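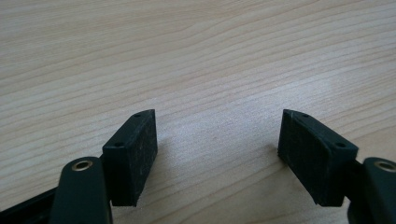
Satin finish on a pale tabletop: recoat or leave it?

Print this page | E-mail this page
Search Drornari Help: enter keywords Go

Skye Skinner
Light-colored wood top, wavy grain, finished with Botton water-based satin in March. Three coats. It looks even from the side, but under the ceiling light there is a glossy patch in the middle. Is that a thin spot, or wear? I would prefer not to strip it.

polten_shop
Move the lamp first. If the patch moves with it, you are seeing reflection and the film is probably fine. If it stays put, the sheen has changed, usually from rubbing. Scuff the whole top with a gray pad, wipe off the dust, and apply one thin coat. Stir the can for 5 minutes; the flattening agent settles to the bottom and an unstirred can dries shinier. Do not spot-coat, the lap line will show. Wait 7 days before putting anything heavy on it.

Gilbert43
had the same, used paste wax. looks ok but now nothing sticks to it so don't do that if you might recoat

Contact us | Copyright December 2018 Drornari | Back to top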